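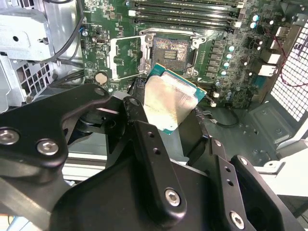
Welcome to the gallery page for the Skokinov bench kit, our add-on for anyone who has a robot arm and a pile of old desktops to get through. The job people ask us about most is the processor, and fair enough, it's a fiddly little thing! The kit's two textured fingertips pinch it by the sides – you can see the silver heat spreader sitting clear between them, with the open socket behind.

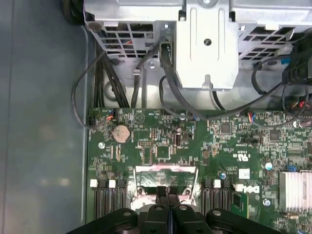

Not every computer is laid out the same way, and the kit comes with 53 starter layouts to save you a good deal of fussing. Cables are what we plan for first, and a Dell like this one has black ones sweeping right across the top of the board, so the approach to the socket needs a bit of thought.

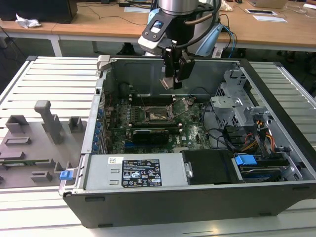
Each kit is put together at our Wosau workshop and costs $2000, with the grey tray files included, and we're always happy to talk you through the set-up. Have a favourite case you'd like added to the list? Write to Nuanchan Phetsri, who looks after bookings and loves a tricky one.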